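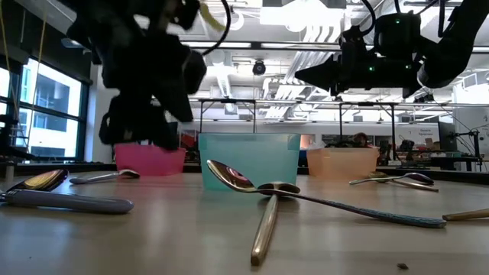 Yu-ting Lam wrote:
> Did anyone on the list get to the Pamdale open day in August? I had a train to catch and missed the whole afternoon. Mostly I want to know if the two-arm sorting table is worth taking our evening class to see, or if it's the kind of demo where you stand behind a rope and watch a video.

Hi Yu-ting, hi all,

I went! And no rope, you can get pretty close. The job is cutlery into plastic bins, which sounds dull until you've watched a gripper try to get hold of a spoon lying on a smooth table (I could have stayed till they turned off the lights). Both arms are black and a good bit bigger than I expected, and the spoons come in all sorts, gold ones, silver ones, one with a long teal handle. I asked about the shiny bowls and got a long, happy answer about reflections that I only half followed.

They told us they've logged 861 tries on this setup and want more than 1,000 before they change anything. Somebody asked about forks and got a laugh, so I guess forks are a sore point.

The talk at 3 was the weak part for me, too many slides and the mic kept dropping out. Skip it and stay by the table! I'd also keep the group small, because the lab is full of other gear and there isn't much standing room.

If you want to set up a class visit, write to the Pamdale front desk and ask for the Muvarell demo by name, otherwise they'll put you on the general tour. I still have the handout and can scan it tonight if anyone wants it.

Man-lok Kwok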